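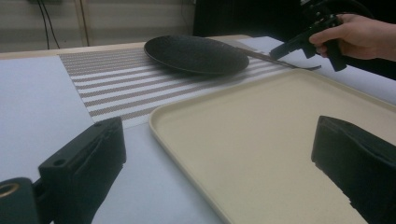
# 配餐车间摆盘工序的自动化与员工工作变化

课程：劳动与技术，小组项目报告
调查单位：Jeldale 配餐公司，Vunwood 厂区
单位联系人：Lavanya Pai（摆盘车间主管）

## 1 选题和经过

本组原来的题目是食堂结算台换成自助机以后收银员的去向，做了两周，学校食堂不同意我们看排班表，只好换题。组里一名同学的姨妈在 Jeldale 做过包装，通过她联系到摆盘车间的主管 Lavanya Pai。Pai 同意我们进车间看，也同意我们跟员工谈话，条件是报告里不写员工姓名，不写单价，交稿之前让她看一遍。她看过以后改了两处，都是工序名称，内容没有动。

调查在七月进行。我们分成两班进车间，早班从五点四十开始，中班从下午一点开始。每次两个人去，一个人看，一个人记。谈话都在休息室或者厂门口的长凳上进行，没有录音，当天晚上整理成文字。

摆盘车间当时在册员工17人，我们和其中的大部分谈过，有的谈了不止一次。没谈成的几位，有两位在休假，一位说没什么好讲的，我们没有再找她。另外还和设备供应商 Panicker 公司派驻的一名技术员谈过两次，和厂里的培训员谈过一次。

报告想弄清楚三件事：机器进来以后，哪些活少了，哪些活多了；多出来的活由谁做，怎么算钱；员工自己怎么看。

## 2 单位和工序

### 2.1 单位情况

Jeldale 给会议、短途列车和几家疗养院供应成套的托盘餐。厨房在另一栋楼，摆盘车间只负责把餐具、餐垫、盘子和小件按图摆到托盘上，再送到装餐线。Vunwood 厂区平时每个早班出约700套托盘，展会期间会多，多多少 Pai 没有给我们数字。

车间是长条形的，一头是清洗间出来的干净餐具，一头通装餐线。中间四条工作台，靠窗那条用来做疗养院的单，其余三条做会议和列车。原来还有一条台子放在最里面，现在被隔出来做了示范间，下面会讲到。

### 2.2 原来的做法

订单不同，摆法也不同。会议餐讲究样子，盘子、刀、叉、餐巾的位置都有图，图贴在台子前面的板上。列车餐讲究不滑动，小件要卡在一起。疗养院的单最麻烦，每一户有自己的要求，有的不给刀，有的要把杯子放左边，还有的要求餐具柄部露出托盘边，方便手不灵活的人拿。

老员工基本不看图。我们观察到的做法是一只手铺垫子，另一只手已经在拿盘子，盘子放下去时顺手转一下，让边上的标记朝外。刀放得最晚。一位做了九年的员工说，刀要是先放，后面的手都要绕着它走，容易碰歪。这一点图上没有写，培训手册里也没有，我们翻过手册。

原来一条台子站四个人，一人一段，一小时轮换一次。轮换是员工自己定下来的，厂里后来认了。轮换的好处是站在清洗间那头的人可以换到中间，那头又潮又吵，谁都不愿意一直站。

### 2.3 引进机械臂的理由

厂里对外的说法是招不到人。Pai 跟我们讲得细一些：早班五点四十开工，公交首班车赶不上，年轻人干几个月就走。前年冬天有一段时间，四条台子只能开三条，办公室的人也下来摆过盘子。Panicker 公司就是那以后找来的。

这个项目在厂里叫 Orville，员工有时也用这个名字叫机器本身，比如“Orville 今天又停了”。下文用 Orville 指整套项目，讲到机器时写机械臂。

## 3 Orville 项目的做法

### 3.1 先由人示范

机械臂不是按固定坐标写好程序的那一种。按技术员的说法，托盘每次停的位置差一点，餐垫软，会皱，盘子有好几个型号，一个一个写程序写不完。所以先要人用手持夹爪把动作做给它看，夹爪上带摄像头，把夹取和放下的过程记下来，积累到一定数量后拿去训练。训练在 Panicker 那边做，厂里看不到过程，只看到过一段时间机器换了一个版本。

示范间就是最里面那条台子的位置，用隔板围起来。台面按车间的标准放餐垫、盘子和托盘，旁边备餐具。示范的人两手各拿一只夹爪，按任务单上写的做，例如把刀从右边夹起来放到盘子旁边，或者把盘子从垫子上移到托盘里。一条任务做完，按一下，物品复位，换个位置再做。复位也要人做，位置要和上一次不同，角度也要变。

任务单由 Panicker 发过来，最初是英文的，后来培训员译成中文贴在隔板上。译法有过争论。任务单里有一个动作，直译是“放置”，员工理解成放下去就行，结果示范里刀落下去的声音很大，技术员说要轻放到接触再松开。后来改成“放稳后松手”，这类返工少了很多。

### 3.2 谁去示范

厂里从摆盘车间抽了6个人轮流做示范，每人一次做半个班，另外半个班回台子上。选人没有公开报名，是 Pai 定的。她说标准是手稳、话少、不怕重复。我们问“话少”是什么意思，她说示范间小，两个人挨着站，一聊天动作就乱。

被选上的六个人里有四个是老员工，两个是进厂不到一年的。起初大家以为老员工一定做得好，结果头一批被退回来的反而多数是老员工的。技术员解释，老员工动作太快，而且两只手同时做不同的事，夹爪跟不上手的习惯，东西还没夹牢手就走了。新员工慢，一步一步来，反倒合用。

有一位老员工为这件事不高兴了很久。她对我们说：“我教了多少新人，现在说我教得不行。”后来她自己想了办法，做的时候在心里数拍子，数到二再抬手。她的退回比例下来以后，技术员请她去带另外几个人。培训员把数拍子的方法写进了示范间的须知，没有写是谁想的。

### 3.3 手持夹爪用起来的感觉

我们组有一名同学经允许试用了十几分钟。夹爪的握法像拿枪，食指控制开合。刚上手时最难的是距离，手和夹尖之间隔了一截，眼睛看着刀，手却总是停早了。夹盘子边比夹刀容易，盘子边有厚度。刀薄，贴着台面放时夹尖要斜着伸进去，夹到的位置偏一点，刀就会在夹子里转。

员工讲到的身体感受主要在手腕和食指。原来摆盘时腕子是活动的，一天下来酸的是肩和腰；拿夹爪腕子要端着，酸的是小臂外侧。半个班一换是在大家提了意见以后才定的，最早安排的是整班。还有两名员工说戴手套控制不好扳机，示范间因此允许不戴手套，前提是示范用的餐具单独放、单独洗，不回到供餐的餐具里。我们去的时候这批餐具装在带红标签的筐里。

### 3.4 数量和退回

上线之前，厂里和 Panicker 约定每一种摆法先交500条合格的示范。合格与否由对方判断，退回的不算数。退回的理由写得很短，常见的有“遮挡”“夹持不稳”“超时”“未复位”。员工对“遮挡”意见最大，手或者夹爪挡住了要夹的东西，摄像头看不清，这在做的时候自己是不知道的。

后来技术员在示范间放了一块屏幕，做完可以马上回看。回看会耽误时间，但是退回少了。几名员工说有了屏幕以后心里踏实，至少知道自己错在哪里。也有一名员工说不喜欢看自己的手，她的手有湿疹，她要求回看时把屏幕侧过去。

## 4 上线以后工序的变化

### 4.1 台子上的变化

我们去的时候，会议餐的一条台子已经改成了机械臂和人混合作业。机械臂负责铺好餐垫以后的放盘和放刀叉，人负责铺垫子、放餐巾、放小件和最后检查。铺垫子仍然由人做，编织的垫子边会翘，机器放下去常常压不平。

原来站四个人的台子现在站两个人，一头一个。列车餐和疗养院的台子没有变。疗养院的单厂里暂时不打算改，Pai 说要求太散，每一户都去示范一遍不划算。

减下来的人没有离开车间，一部分去了示范间，一部分补到别的台子。到我们结束调查时没有人因为 Orville 被辞退。离职有过，两个人，一个搬家，一个去了超市。厂里也没有再补这两个位置，这一点员工都注意到了，几乎每次谈话都会有人提。

### 4.2 轮换没有了

这是我们事先没有想到的变化。两个人各站一头，中间是机械臂，原来一小时一换的办法就做不下去了。换位置要绕过护栏，绕的时候线要停，停线会记在屏幕上。开始大家还换，后来改成半个班换一次，再后来有的班干脆不换。

站在清洗间那头的人因此要在那里站很久。有员工把这件事写进了意见本，我们看到的那一页上，回复是“研究中”。到七月底，厂里在那一头加了一块吸音板，位置还是没有轮换。

另一个结果是两个人说不上话了。机械臂本身声音不大，但是两头隔得远，说话要喊。一位员工讲，以前摆会议餐最有意思，四个人能聊一早上，现在她宁愿去做疗养院的单，累一点，有人讲话。疗养院的台子原来最没人愿意去，现在要排队，Pai 为此重新排过一次班。

### 4.3 检查变成了主要的活

机械臂后面那个人的岗位原来叫“末段”，现在叫“复核”。工作是看盘子正不正，刀刃朝里还是朝外，有没有缺件，不对就用手改。改完要在屏幕上点一下原因，选项有歪斜、方向、缺件、掉落和其他。

员工对点原因这一步看法不一。有的人觉得点一下不费事，还能让机器变好。有的人说忙起来根本来不及，就都点“其他”。技术员承认“其他”太多，数据不好用，他们试过把选项减少到三个，但是“方向”和“歪斜”合并以后员工更不知道该选哪一个，又改了回来。

复核岗位要一直盯着看，手上的动作比以前少，眼睛累。有三名员工分别讲到下班后看手机不舒服。其中一人说以前摆盘可以想自己的事，手自己会动，现在脑子不能走开，走开了就漏。她一个班漏过两套，都是刀朝反了，装餐线的人看到退了回来。

### 4.4 停机

机械臂停机的时候，复核的人和前段的人要用手把活接过来。停机大多很短，原因有餐具叠在一起夹不起来、托盘没有到位、护栏门没有关严。时间短的员工自己处理，长的要叫技术员。

接手时的困难是节奏。原来四个人做的量，停机时只有两个人做，而装餐线不会慢下来。Pai 的办法是从列车餐的台子借人，借来的人离开了自己的台子，那边又要赶。一位列车餐的员工说：“它停一次，我们这边都跟着跑。”我们查看了车间的停机登记，登记里只有停机的起止和原因，没有借人的记录，所以借人占了多少工时，单位自己也说不清楚。

## 5 工资和岗位名称

按照和 Pai 的约定，具体数额不写，只写算法的变化。

原来摆盘是基本工资加计件，计件按台子算，一条台子的几个人平分。混合作业的台子改成了固定的岗位工资，不再计件。厂里的理由是产量由机器决定，计件没有意义。岗位工资的数目是按前一年的平均收入定的。对于原来手快的人，收入略有减少；对于手慢的人，略有增加。手快的几位都是老员工。

示范的半个班另外算，有一份津贴，按时间给，不按条数给。这一点争论过。Panicker 最初建议按合格条数给，Pai 没有同意，她担心大家为了条数做得又快又乱，退回来还要重做。员工大多支持按时间给，只有一名年轻员工说按条数他能多拿。

岗位名称方面，复核和前段都写进了新的岗位表，示范没有写进去，在表里属于“临时工作安排”。六名示范的员工，合同上还是摆盘工。其中两个人问过能不能改，人事的答复是项目结束以后这个岗位就不存在了。技术员那边的说法又不一样，他讲每来一种新托盘或者新餐具都要补示范，没有结束的时候。两边的说法我们都如实记下来，没有能够让他们碰到一起谈。

## 6 员工的看法

我们原来设计了一份问卷，发下去以后收回来的多数只打了勾，开放题基本空着，所以这一部分以谈话为主，问卷没有用。

对机械臂本身，员工的反感比我们预想的小。多数人说放盘子这个动作交出去不可惜，盘子重，一早上放下来肩膀受不了。一位员工专门说，怀孕的时候要是有这个就好了。对于刀叉，意见分开了。有人觉得刀叉摆得齐是手艺，机器摆得一样齐，但是看着不舒服，问她哪里不舒服，她说间距都一样。后来我们去问培训员，培训员说图上的要求就是间距一样。

对示范这件事，看法与年龄关系不大，与有没有被选上关系大。被选上的人大多觉得学了新东西，也有津贴。没被选上的人里有一种说法，讲示范就是教机器来顶自己。我们把这句话转述给示范的员工，一位回答，她不去别人也会去，她去至少教得对。另一位想了一会儿，说她教的时候没有往这方面想，晚上回家想过。

对以后，几乎没有人能讲清楚厂里的打算。Orville 项目开始前开过一次会，会上放了一段机器的录像，讲了不裁员，没有讲岗位会怎么变。之后没有再开过。员工的消息主要来自技术员，技术员愿意聊天，但是他讲的是机器，人员安排他也不知道。

Pai 自己的看法也应当写在这里。她在台子上站过六年才做主管。她认为缺人是真的，没有机器台子也要空。她不满意的是排班，所有的班表都是她一个人在改，机器一停表就作废。她还说，供应商每次来开会只谈机械臂的成功率，从来没有人问过复核岗位一个人最多能站多久，她提过，对方记下来了。

## 7 一个早班的记录

下面是组员一次早班的现场记录，文字略有整理。

**5:40** 开工。前段的员工先铺餐垫，把一摞垫子反着卷一下再展开，说这样边不翘。复核的员工擦屏幕。

**5:55** 技术员开机，机械臂空走一遍。前段的员工站到黄线外面，等灯变绿。

**6:30** 节奏稳定。复核的员工改得不多，主要是转盘子，让标记朝外。机器放盘子不管标记。她说这一条跟技术员讲过，任务单里没有写标记，示范的时候自然也没有人去对。

**7:10** 停机，两把叉子叠在一起。复核的员工按停，开护栏门，用手分开，关门，等灯。前段已经铺好的垫子往前推，她接着用手摆。

**7:15** 恢复。屏幕上要选停机原因，她选了“其他”。我问为什么，她说选项里“叠件”在第二页，翻页要脱手套。

**8:20** 会议单换成另一家，盘子型号变了。技术员切换版本，前段和复核的员工一起换料。换料比以前多一道，餐具要按方向插进料架，以前往台子上一放就行。

**9:00** 休息。两个人在休息室碰到，这是开工以后第一次说话，说的是其中一个人孩子的牙。

**9:15** 示范间换人。上半班的员工出来先甩手腕，再去洗手。她把红标签的筐推到清洗间门口，嘱咐清洗的人别混了。清洗的人说知道，每天都讲。

**10:40** 复核的员工漏了一套，刀朝反，装餐线退回。她看了一下，改过来，没有说话。

**11:30** 会议单做完，机械臂停。两名员工去列车餐的台子帮忙到下班。

## 8 讨论

### 8.1 少掉的和多出来的

从工序表上看，机械臂接走了放盘和放刀叉两步。实际多出来的活有插料架、复核、登记原因、处理短停、示范、示范后的复位和餐具单独清洗。其中写进岗位表的只有复核，插料架归在前段里，其余都没有单独的名目。没有名目的活不计工时，排班时就不会留出时间，最后由当班的人挤出来。我们认为前面讲到的“其他”选得太多，与此有直接关系。

### 8.2 经验怎样进到机器里

员工知道的东西有三种去向。第一种通过示范进去了，例如刀要放稳再松手。第二种没有进去，例如盘子的标记要朝外，任务单没写，示范就不做，机器也就不会，再由复核的人一个一个转回来。第三种进到了文件里但是看不出来历，例如数拍子的方法。

任务单由供应商写，供应商不在台子上干活，漏掉标记这类细节很正常。可以改进的地方是在写任务单之前让员工过一遍。我们问过技术员，他说愿意，但是任务单由总部统一发，他改不了，只能提。

### 8.3 谈话和轮换

课程阅读材料里讲自动化对工作的影响，多讲技能和岗位数量。在这个车间里，员工讲得最多的是站的位置和旁边有没有人。轮换是员工自己形成的办法，没有写在任何制度里，布局一改就丢了，改的时候也没有人意识到在改它。护栏的位置、换位要不要停线，这些是设备布置上的小事，对一个班的感受影响很大。

### 8.4 不裁员的承诺

到目前为止承诺兑现了。但是离职不补同样使人数减少，员工看得很清楚。我们没有办法判断这两个不补的位置与 Orville 有没有关系，Pai 说是公司层面的决定。

## 9 给单位的建议

以下几条在交稿前已经发给 Pai。

1. 混合作业的台子恢复轮换，利用换单时的停线换位，不另外增加停机。
2. “叠件”等常用原因放到屏幕第一页，按使用次数排列。
3. 停机登记增加借人一栏，写明从哪条台子借、借了多久。
4. 任务单下发后，由示范的员工和复核的员工先看，缺的细节补在中文版里，同时反馈给 Panicker。
5. 示范列入岗位表，或者在合同之外出一份书面说明。
6. 复核岗位规定连续作业的上限，具体多长由员工和主管商量。
7. 项目有变动时开短会，内容包括人员安排。

Pai 对第一条和第二条的回复是可以马上试。第三条她自己也想要。第五条她转给了人事。其余没有回复。

## 10 不足

调查只有一个月，而且在七月，会议单偏少，旺季的情况没有看到。员工知道我们是主管介绍来的，有些话可能不会讲。谈话没有录音，引用的句子是当天凭笔记写的，个别字词会有出入。

我们没有见到 Panicker 总部的人，训练过程和合格标准都是听技术员讲的，没有核对过书面材料。退回比例我们只看过示范间墙上的手写表，表上有几天是空的，所以正文里没有给出比例。

疗养院的台子我们看得少，原因是那条台子窄，旁边站人会碍事。后来回想，那里保留了原来的做法，本来应当作为对照仔细记录。

## 分工

进车间观察由四名组员轮流承担，谈话整理两人，第3节和第4节初稿一人，其余各节合写。试用手持夹爪的是写第3节的组员。停机登记的抄录由两人分别完成后对过一遍，有出入的地方以登记本为准。

## 附：谈话提纲

谈话时没有严格按顺序，以下是事先准备的话题。

- 进厂时间，做过哪些台子
- 机械臂进来以前一个班是怎么过的
- 现在站哪个位置，多久换一次
- 手、腕、肩、眼的感觉有没有变化
- 示范过没有，怎么被选上的，退回过哪些
- 停机时怎么处理，从哪里借人
- 工资算法变了以后的影响
- 从哪里知道项目的消息
- 有哪些摆盘的讲究是图上没有的

最后一个话题是第二周加上去的，前面谈过的几位我们又补问了一次。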